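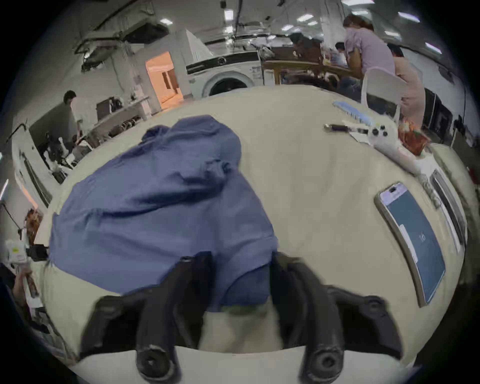

*Slide 1: blue cloth on the table.*

Good evening, everyone. Wait for the chairs to stop moving. Thank Shu-fen for opening the hall.

**What I want to say tonight**

The Paju handmade market will be in November, on two days. Many of you had a stall before, but for six people this is the first time, so I go slowly.

**Slide 2: the money**

- Last year the door brought 924 dollars. The hall rent was 474.
- The rest went to posters and to the tea urn, which we now own.
- Stall fee stays the same. Say this clearly, Trinidad was asked it many times.

**Slide 3: choosing what to bring**

My first year I brought everything I had ever sewn. Aprons, baby hats, bags, two quilts. People looked at my table and their eyes became tired. The second year I brought only bags and I sold nearly all of them by lunch.

(Pause. Ask Lovely Javier to tell about her candles, two minutes maximum.)

Please put a price on every piece. Shy customers will not ask, and I am one of these customers myself.

**Slide 4: the table**

Use height. A wooden crate under the cloth is enough. Bring your own lamp if you are at the Nidberg end, where the windows are small. Extension cords must be taped to the floor. Cheuk-hei has the tape.

Colour: if your work is bright, choose a plain cloth. I learned this from Ho-yin, who is my cousin and does not flatter.

**Slide 5: set-up**

Doors open for sellers at 6 in the morning. Unload at the side, then move your car to the Gullow Street lot. The front is for visitors.

Posters: we print 2000 small cards this time. Take a bundle when you leave and ask your library, your bakery, your dentist.

**Questions**

Possible question about card payments: yes, the hall has wifi, but it is slow near the kitchen. Bring change also.

Possible question about sharing a stall: yes, two names on one form. Forms go to Trinidad tonight or by email.

Tea is at the back.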